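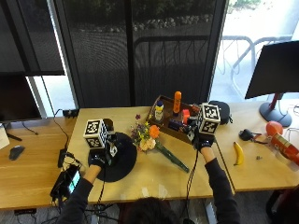 Desk work with the artificial bouquet and the wooden tray.

Jobs > Part-time > Bench and desk > Desk sorter / arranger

Last updated: September

Desk sorter / arranger, part time, 2 openings

Fleltasia needs two more people for the fall, quickly please. Seated work with small everyday things: artificial flowers, bottles, pouches, boxes, play food, balls. You pick them up, put them where the sheet says, reset the desk, go again. Arms and hands all shift. Gloves on.

Where: Perard building, room 327, second floor entrance on the parking lot side. Elevator works. Room 415 is the break room, fridge and microwave, label your lunch.

Hours: 4 hour shifts, morning or afternoon, your pick but stick to it once picked. Mornings start 8:30, afternoons 1:00. Paid break in the middle. No evenings at the moment, please stop asking Hugo.

What you'd be doing

- laying out the desk from the sheet before each round (tray to the back, bouquet in the middle, and so on)
- moving things in and out of the tray, one hand or both, as written
- handling the flower bunches without bending the stems. They are fake but they do crease, and the petals come off if you grab by the head. Hold low on the stem
- bottles standing up in the tray unless the sheet says other wise
- putting zip cases and pouches back on the side desk with the straps tucked in
- ticking the sheet, initials, next one

Same handful of moves many times over. Some people find it restful and some are climbing the walls by lunch. Think about which one you are before applying.

What we need

Steady hands, either one dominant. Fine with sitting for long stretches. Fine with snug gloves, tell us your glove size when you write. Sleeves long and plain, no dangly cuffs, no rings or bracelets. Hair tied back if long. Able to read a printed sheet in English and follow it to the letter, even when you can see a quicker way.

Florist, packing or shop shelf experience nice, not required. We train on the first shift and that shift is paid too.

Not a fit if you have a wrist or shoulder injury that is still healing. Come back to us when its better.

Pay: hourly, every two weeks, rate confirmed on the phone before you come in. Bus fare covered on top, keep the tickets. Parking free behind Perard but fills up early.

To apply

Short note to Hugo Barbier, front desk at Fleltasia. Name, phone, glove size, morning or afternoon, earliest start. No resume needed, couple of lines about past work is plenty. If you worked on the Elel desks before say so, you can skip the training sheet.

Calls go out as notes come in. Closes when both spots are filled, most likely before the end of September.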